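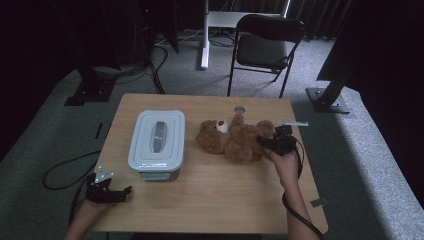
Right so we're moving out of the flat in September and the loft is the problem. Keep, sell, tip, that's as far as my system goes. Stuff like the brown teddy with the white patch on his face, he's easy, he's keep. It's the plastic food boxes and lids and old coats and a sewing machine I can't shift in my head. Is a car boot worth it or do I just ring the charity van and be done? Never done one. The nearest is the Gitunville one, on the field behind the garden centre. Pitch is a bit steep imo but people swear by it.

murnelmags
Do the boot. I took 113 quid at Gitunville last time and that was mostly kids clothes and a slow cooker. Get there for gates, not after. If you roll up at eight you're down by the hedge and nobody walks that far.

Tin_Lid
Charity van every time. You'll be up at five, stood in a wet field, and some bloke offers you 20p for a coat with the tags on. Then you drive half of it home again. Life's too short

murnelmags
It isn't always wet

Tin_Lid
It was wet both times I went

oldpeg
Depends what you've got. What make is the sewing machine? If it's one of the old Rukon ones with the metal body DON'T put it on a boot table, dealers will have it off you before you've got the door open. Sell it on its own.

loftlass
OP here. Just gone up and looked, it is a Rukon!! Green one. Has the case but no foot pedal that I can find. Does that kill the price?

oldpeg
Knocks it down a fair bit. Pedals do come up. I'd still ask 40 and see. Test it if you can borrow one, "untested" always gets read as broken

Valter Vieira
I repaired these for years at Ramalho's before the shop shut. Pedal from the later model fits, same plug. Check the belt, they go sticky and leave black all over the wheel. Belt is cheap, don't let anybody tell you it needs a service for that.

loftlass
thank you Valter thats really helpful. Will look at the belt tonight

dibbs_n_co
On the lids. Match them up before you do anything else, anything without a partner goes straight in the recycling if your council takes it. Ours does not. Nobody is buying odd lids

Tin_Lid
Nobody is buying matched lids either

dibbs_n_co
Rubbish, I sold a whole bag of tubs to one woman, she does batch cooking. 3 quid the lot. Gone in ten minutes

murnelmags
^ yes tubs go. Put them in a crate on the floor with one price on the crate. Don't price each one, you'll go mad and people haggle anyway.

Things I'd bring: pasting table, old sheet in case of rain, loads of pound coins, carrier bags, flask. Something to hang coats on, they don't sell in a heap. And someone to mind the table when you need a wee

oldpeg
Disagree on the sheet. Use clear plastic. Sheet goes on, everyone thinks you've packed up.

saltmarshsue
Can I put in a word against keeping too much. We moved with over 200 boxes, I kid you not, and paid to store most of them, and when we got it all back I couldnt have told you what was in half. Soft toys included. Keep the one you'd miss. The rest can go

loftlass
he is the one I'd miss tbh. There's a bin bag of others that can go. Do charity shops take them?

saltmarshsue
The one in Murnel does if they've still got the safety label sewn in. Without it they have to say no. Ring first, they stop taking bags when the back room's full

Tin_Lid
See, charity. Told you

murnelmags
For the teddies. Not for the coats

loftlass
Ok so plan is: sewing machine on its own once I've got a pedal, labelled toys to Murnel, coats and tubs to the boot and whatever's left the van can have. Does anyone know if you book at Gitunville or just turn up? Website still has last years prices on

dibbs_n_co
Just turn up. Cash only at the gate, bring the right money, he never has change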